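3.2 Survey of lost keys in the dormitory

In November we asked the residents of Bernine dormitory how often they lose their room key. We gave out 300 forms and 282 came back. In the answers, 69 students said they had lost a key at least one time during the year. Only 9 of them paid for a new lock. Kaiwen Zheng made the tables, and Emilian Sârbu checked them a second time. The most common advice from students was to keep keys on hooks, always in the same place.
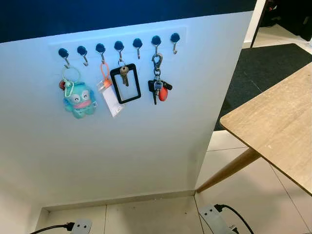
3.3 Limits of the survey

We did not ask first-year students separately.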